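Huia McAlister
27 April 2024

Thread! We just passed 4,000 simulated demos on the Flavside project and I want to talk about how they get made, because this is the part of robot learning I love most.

Every demo is one person driving the arm through a task in the simulator. Good ones, clumsy ones, we save them all. A clumsy grab that gets fixed halfway is gold for the policy. 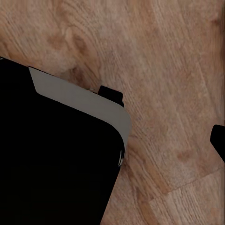

Wrist views are my favorite thing to scroll through. You learn so much about what the policy has to work with! In some moments it gets one black fingertip at the right edge and a whole lot of wood grain, and it still has to pick a next move. So we make sure those moments are well covered in the set.

Zhuoran Jin wrote the script that swaps the table textures between runs. Before that, in February, we had 2,415 demos on one tabletop and the policy basically fell in love with it. New table, total confusion.

Now each operator does 200 runs and then hands the controls over. Everybody drives differently. Crisóforo Palacios comes in slow and straight, Aiguo Deng swoops (I swoop too, sorry Aiguo, we're a team). 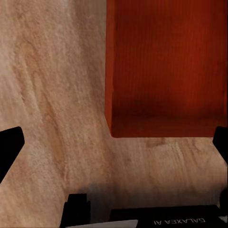

The mix of styles helped more than I expected. We held out 49 start positions that no operator had ever used, and the newest policy handles a lot more of them than the February one did.

Next up is labeling the recoveries by hand. Slow work, but I'm weirdly excited for it. If you've done this on your own data, tell me how you decide where a recovery starts!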